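Print | E-mail this ticket

Ticket: Purchase of second workstation for drawer simulation
Opened by: Tsion Abdella
Assigned to: Mihret Yilma
Status: waiting for quote

Problem as reported
In January we asked for one workstation for the Tukstead project. The simulation with the two-arm robot and the nightstand stops responding when all the camera views are switched on together. With only the head view it runs well. I would like to know if we must buy a new machine or only a bigger graphics card.

Log, 09:30
Closed all other programs and started again. Same result. Memory is full after 45 minutes.

Log, 11:15
Mihret asked me to reduce the texture quality. It helped a little, but the wall patterns are part of our test, so we cannot keep this setting.

Log, 14:00
Price from Lilside for the card is 615, without fitting. Their delivery time is 30 days. Tefera can lend us a card for 2 weeks, but they want a deposit and this is not in our budget line – I have to ask for it separately.

Log, 15:20
Tried the card from the Trilelik machine. All views stayed on until I stopped the run. So my opinion is that the card is enough, and the new workstation can wait until next year's plan. Please confirm before I send the order. The views we need are attached.

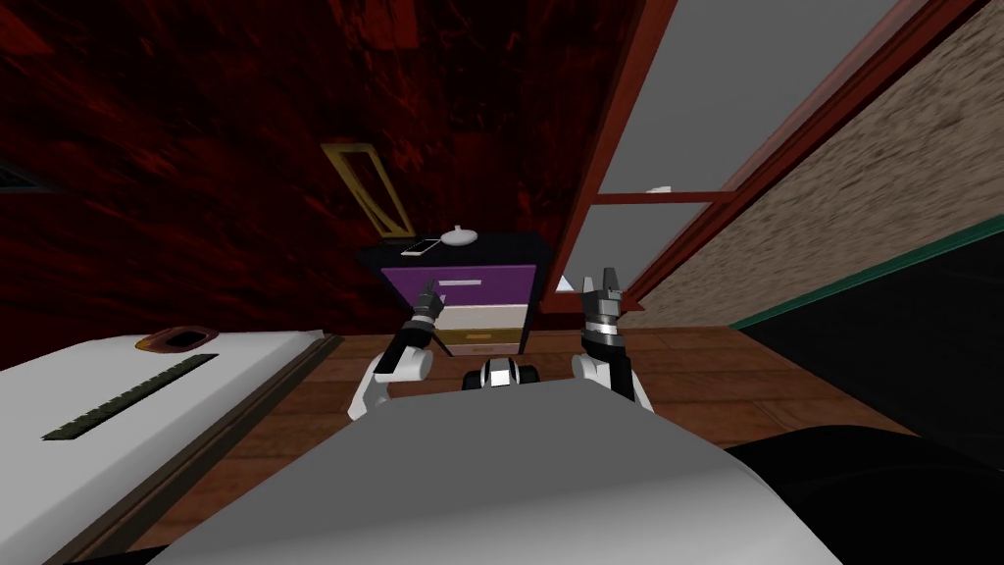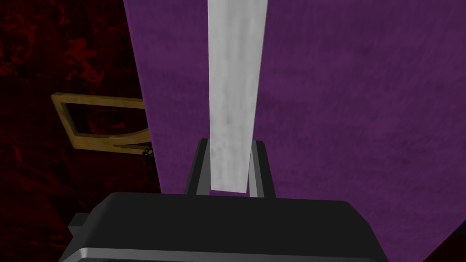 The close view is the one which takes the most memory.
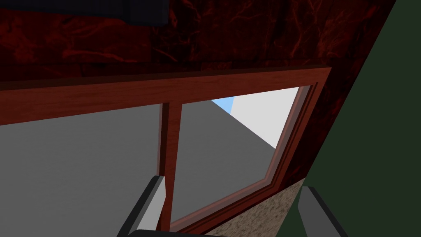
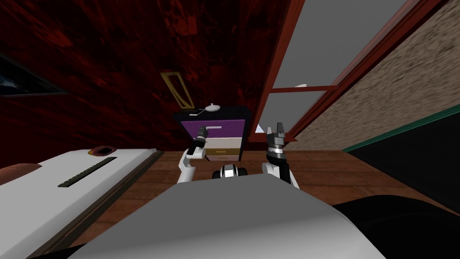 Category: Simulation / Hardware budget

Comments

Mihret Yilma: Agreed for the card. Please ask Lilside if fitting can be on the same invoice, otherwise I need a second approval.

Tsion Abdella: I asked. They will answer tomorrow morning.

Guest: We had the same trouble with our kitchen rooms. Check also the power supply before you order – ours was too weak for the new card and we paid twice.

Tsion Abdella: Thank you, I will check the label today.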